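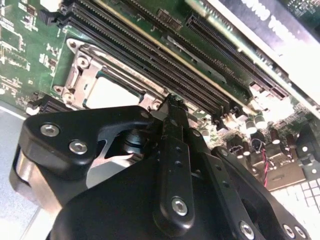

4.2 What the wrist view does and does not tell us

Figure 3. Wrist camera view with the gripper finger pointing into the gap between the socket frame and the nearest memory slot. The load plate is lifted and the white socket cover can be seen.

Earlier work on board handling, including our own, has reported high success rates for policies trained on wrist images alone. We are less sure than we were that these rates mean what they seem to mean. A policy that scores well on one board in one pose may have learned the pose and little else.

To test this we collected 264 demonstrations on the Stulby arm, all by the same two operators (Gudeta and Holovko), and trained the Truvance policy on them with no change to its published settings. The task was to bring the finger into the gap beside the socket without touching the frame or the slot. We then ran 900 trials, split evenly between boards placed as in training and boards turned by a small angle.

The results on unturned boards matched the earlier claims. On turned boards the policy did much worse, and the way it failed is more telling than the drop itself. In most failed trials the finger moved along a path close to the training average, as though the board had not been turned at all. Masking the memory slots in the input made little difference. Masking the lower part of the image, where the gripper's own plates and screws appear, made a large one. We take this as a sign that the policy was reading its own hand more than the board - a cheap cue, and a useless one once the board moves.

There are other readings. Perrin (personal communication) has suggested that glare on the right side of the view hides the edges the policy would need. We retrained with 5 levels of added brightness and saw no clear trend, but the lamps were not moved between sessions, so we cannot rule his account out. Nor did we try a second camera.

Two limits should be kept in mind. Contact was judged by eye from side video, and the judges, Fikre and Lengyel, disagreed on seven trials, which we left out. All demonstrations were also gathered in one room during February. We would not expect the exact rates to carry over to another bench, and we would treat any paper that gives only the unturned figure, ours included, with some care.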